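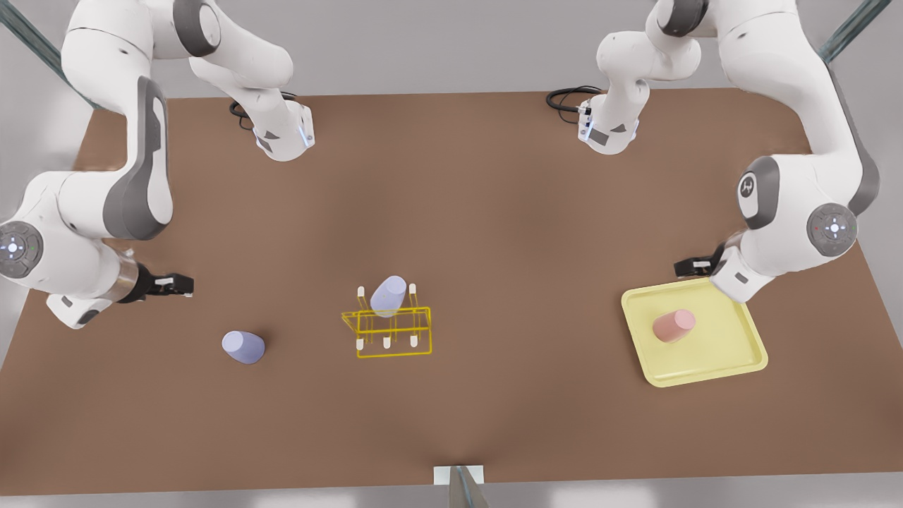
Issue 26, page 183

Teaching two arms to put the cups away

Bernadette Vidal spends most of her mornings moving cups that do not exist. She is a teleoperator at Stemesa, where she steers a pair of simulated robot arms through kitchen chores so that a learning program can copy her.

The task this month is a drying rack. Purple cups go upside down on the pegs and pink ones go on the tray.

"People expect the grasp to be the hard part," she says. "For me it's the turn. A cup on its side has to end up with the mouth facing down, and my own wrist runs out of room before the robot's does."

She works with a hand controller for each arm and repeats the job until she has 200 clean runs. The starting positions change every time. A run with a dropped cup is kept in a separate folder.

Myroslav Yatsenko, who trains the models, asked her to slow down in the first week. "She was too good at it," he says. "She would swing both arms at once and the program couldn't tell which move mattered. Now she pauses before she closes the gripper - half a second is enough."

The group has 2,738 runs on file across all its tasks. Yatsenko says he would trade many of the early ones for a few more with awkward starts, such as a cup lying close to the rack.

Vidal also tried guiding a real arm by hand at an earlier job. She liked feeling the weight, but her shoulders ached by noon. "With this I can reset the table with one key," she says. "I do miss hearing the cup touch the peg."

The next task is stacking bowls, planned for December.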